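홈 > 지식나눔 > 로봇·자동화 > 견학/시연 > 글보기
최종 수정: 2026년 2월 26일 목요일

로봇 시연회 처음 가는데 뭘 봐야 하나요? (욕실 정리 작업)

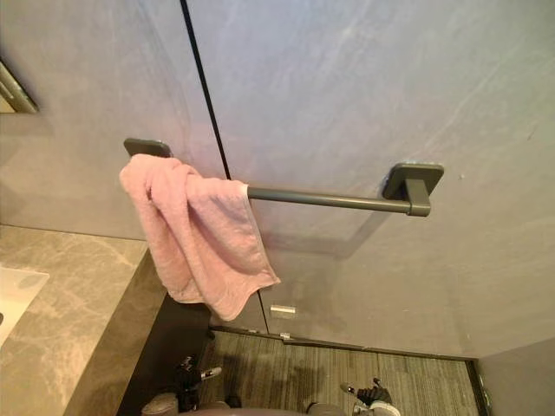
Rawiri Mudgway는 수건 일이 컵 집는 것보다 훨씬 어렵다고, 시연 가면 딴 거 말고 천 다루는 것부터 보라고 하더라고요. 그 말 듣고 나니까 더 모르겠어서 글 올립니다.

다음 달에 Stavudari 공개일 신청해놨어요. 저는 작은 숙박업 하고 있고 객실이 80개입니다. 로봇은 하나도 몰라요. 안내문에는 욕실 모형에서 수건 걸린 거 정리하는 작업을 보여준다고 되어있고, 위 사진처럼 수건이 삐뚤게 구겨져서 봉에 걸린 상태에서 하는 일이라고 합니다. 저희 객실에서도 제일 손 많이 가는 게 딱 이런 거라 관심이 가는데요.

궁금한 거 적어볼게요. 급하게 쓰는거라 두서없어요.

일단 시연이 짧다고 합니다. 한 조에 6명씩 들어가고 질문 시간 따로 있대요. 그 안에 뭘 물어봐야 안 아까울지.
그리고 시연에서 잘 되면 실제 객실에서도 되는 건지. 이게 제일 궁금.
사람이 뒤에서 조종하는 건지 로봇이 혼자 하는 건지 어떻게 구분하나요? 물어보면 실례인가요.
영상 찍어도 되는지. 직원들한테 보여주고 싶어서요. 제가 말로 설명하면 아무도 안 믿을 것 같아요 ㅎㅎ
욕실 말고 침대 쪽 작업도 요청하면 보여주는지. 안내문엔 그런 말 없던데.

당장 살 생각은 없습니다. 가격도 안 물어볼 거예요. 그냥 몇 년 뒤에 쓸만해질지 감이라도 잡고 싶어서 가는 거. 객실팀 한 명 데려갈까 하는데 괜찮을까요. 아는 분 답변 부탁드려요.

Prisano

작년 10월 공개일에 갔다왔습니다. 조 나눠서 들어가는 것도 똑같았어요. 생각나는 대로 씁니다.

조종 여부는 그냥 물어보세요. 실례 아닙니다. 다들 물어봐요. 제가 갔을 때는 앞부분은 사람이 원격으로 하고 뒷부분만 자율이었는데 물어보기 전엔 말 안 해줬어요. 숨긴다기보다 설명 순서가 그랬던 것 같고. 물어보니까 바로 옆 칸막이 뒤에 조종석 보여주더라고요. 시작하기 전에 물어보는 게 낫습니다. 끝나고 들으면 내가 뭘 본 건지 헷갈려요.

시연 잘 되면 객실에서도 되냐. 아니라고 보시면 됩니다. 모형 욕실은 봉 높이랑 세면대 위치가 정해져 있잖아요. 객실마다 구조가 같으면 좀 낫겠지만 그래도 조명 다르고 수건 색 다르고. 저는 이렇게 부탁했어요.

"수건 한 번만 제가 다시 걸어봐도 돼요?"

해도 된다고 해서 제가 막 구겨서 걸었습니다. 처음엔 한 겹만 잡아서 다시 하고, 두 번째에 됐어요. 이거 본 게 그날 제일 도움됐습니다. 준비된 상태에서 되는 거 열 번 보는 것보다 나아요. 관람객이 손대는 걸 안 된다고 하면 직원한테 대신 다르게 걸어달라고 해보세요.

볼 때 팁. 손끝만 보지 말고 잡기 직전에 멈추는 시간을 보세요. 오래 멈추면 거기가 어려운 데입니다. 천은 모양이 매번 달라서 어디를 잡을지 정하는 게 일의 반이래요. 접는 거는 오히려 책상 위에서 펴놓고 하면 괜찮은데 봉에 걸린 채로는 뒤쪽이 안 보이니까. 봉이랑 벽 사이가 좁은 것도 걸린다고 설명 들었어요. 손이 들어갈 자리가 있어야 하니까요. 댁네 객실 봉 간격 한번 재서 가져가세요. 숫자 들고 가면 답이 훨씬 구체적으로 나옵니다.

속도는 기대하지 마시고요. 제 눈으로는 사람이 하는 것보다 많이 느렸습니다. 근데 저는 느린 건 별로 안 중요하다고 봐요. 밤에 혼자 돌려도 되면 느려도 되니까. 대신 실패했을 때 어떻게 되는지 꼭 물어보세요. 바닥에 떨어뜨리면 주워서 계속하는지, 사람을 부르는지, 그냥 서 있는지. 제가 본 건 서 있었음.

영상은 입구에서 동의서 쓰면 됐는데 조종석 쪽은 금지였어요. 올해는 바뀌었을수도 있으니 전화해보세요. 침대 작업은 없었습니다. 요청한 사람 있었는데 매트리스 들 힘이 안 된다고 했던가. 정확하지 않음.

객실팀 직원분 꼭 데려가세요. 저는 혼자 갔다가 후회했어요. 현장 사람이 물어보는 게 완전 다릅니다.

추가로. 젖은 수건도 물어보세요. 제가 갔을 땐 마른 것만 했어요. 객실에서 나오는 건 거의 젖은 거잖아요. 무게도 다르고 봉에 달라붙고.

Miah

윗분 말씀 다 맞고 하나만 더.

저희는 Dendo 쪽 시연 갔었는데 (다른 데임) 거기는 112번 돌린 기록을 표로 줬어요. 성공 실패만 있는 게 아니라 실패한 이유까지. 그런 거 있냐고 물어보세요. 없다고 하면 없는 대로 참고가 되고요. 성공률 숫자만 딱 말해주면 뭘 성공으로 친 건지 물어봐야 됩니다. 수건을 봉에서 빼기만 하면 성공인지, 접어서 내려놓아야 성공인지. 이거 차이 엄청 커요.

그리고 자리. 무조건 옆쪽에 서세요. 정면은 로봇 등에 가려서 손이 안 보여요. 2시간 넘게 운전해서 갔는데 뒤통수만 보다 온 사람입니다 ㅠㅠ 질문 시간에 화면 띄워달라고 하면 로봇 머리 쪽 카메라로 본 거 보여주는 곳도 있어요.

안내하는 사람 말고 옆에서 노트북 보고 있는 사람 있으면 그 사람한테 물어보시고. 대답이 솔직해요.

Rawiri Mudgway

어 제 이름이 있네요 ㅋㅋ 천부터 보라고 한 거 맞습니다. 컵은 집으면 그대로 컵인데 수건은 집는 순간 모양이 바뀌어서. 저도 관람만 해봤지 전문가는 아니에요. 그냥 가서 재밌게 보고 오세요. 주차 자리 별로 없대요.

(글쓴이 덧붙임)

답변 감사합니다. 봉 간격 재봤는데 층마다 다르네요;; 리모델링을 따로따로 해서 그런가. 층별로 적어가려고요. 젖은 수건 얘기는 생각도 못했어요. 객실팀장님한테 같이 가자고 했더니 왜 이제 말하냐고 합니다. 전화해보니 촬영은 되는데 신청할 때 미리 체크해야 한대요. 저는 체크 안 해서 수정 요청 넣어놨습니다. 갔다와서 후기 쓸게요.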